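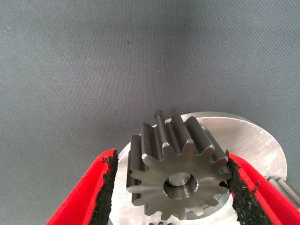
Press Releases | Climate & Environment

Drovau launches "Elleck Shade," a 30-night outdoor film tour about city heat

15 May 2024 — I get to write this one myself, and I'm thrilled, so bear with me! Drovau is taking a short film about hot streets and missing trees on the road, and we're showing it outdoors, after dark, in the neighborhoods that need shade the most.

The film is called Elleck Shade. It runs just three minutes and plays before a free feature. We open in Tarnen with room for 1000 people on the grass (bring a blanket, the benches go fast). 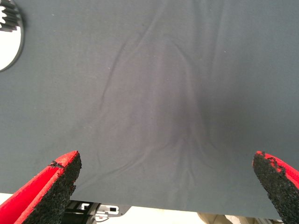

Do I need a ticket?
Just show up. Seats are first come, first served, and gates open an hour before sunset.

Our partners at Woldegiorgis Outdoor Cinema are handling the screens and sound, and they've been a joy to work with. I've watched the film way too many times by now and the bus stop part still gets me.

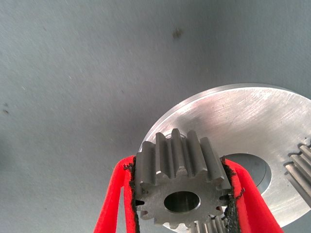

We're also asking every town on the tour to sign our shade pledge, which means planting 100 street trees before next May — real ones, with a watering plan. Tarnen signed first. I'd love to see the rest follow before we roll into town. 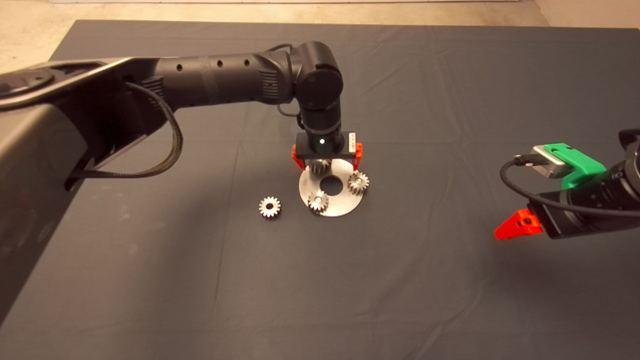 How to host a night

Towns, schools and parks can ask for a stop through the Drovau events desk. We bring the screen, you bring the lawn and a power outlet. Press who want an early look at the film can write to the same desk.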